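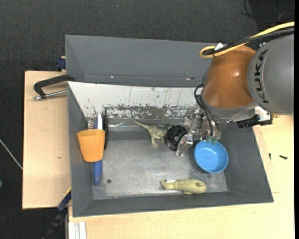 Filetov F40 Milk Cooler: Review After One Season

We milk goats, and until last year we cooled everything in cans set down in a water trough. It worked when the herd was small. By the time we were filling five cans at a milking, the last one in was taking far too long to come down, and the buyer noticed before we did. The Filetov F40 was the smallest bulk cooler our dealer could get, and we have now used it through a full season.

The F40 holds 40 gallons and runs on an ordinary household circuit. Ours cost $893 used, with the lid and agitator included. The dealer, Esness, had a newer one for a good deal more, and I couldn't find a difference between the two except the decal and the drain cap.

Setup

Two people can carry it through a standard door if you take the lid off first. The feet adjust, and you need to spend some time on them. If the tank is off level, an inch of milk stays at the back when you drain it. The manual covers this in one line on the last page. I used a four-foot level laid across the rim both ways and checked it again after the first fill, when the weight had settled the feet.

Cooling

Morning milk gets down to 38 degrees within the hour. Evening milk, poured in on top of the morning's, takes a little longer but has never gone above what our buyer allows. In August the compressor ran almost nonstop, and the milk room got hot. We cut a vent in the wall behind it. I would do that first if I were starting over.

Cleaning

The drain is the weak point. It sits a finger's width above the lowest part of the floor, so you have to push the last of the rinse water out with a squeegee. The agitator paddle comes off with one pin — easy to do, and easy to lose the pin. Buy two spares. Tuvosora sells a stainless one that fits better than the original.

Noise and power

It's louder than a kitchen refrigerator. Our electric bill went up less than I had budgeted for.

Who should buy it

If you ship every other day and milk under 30 goats, it will do the job. If you plan to grow, look at the larger Ó Súilleabháin tank, which has a proper sloped floor and a wash port. A neighbor runs one and has had no complaints, though she paid three times what we did.

Rating: 4 out of 5

Benvinda Ramalho
March 2019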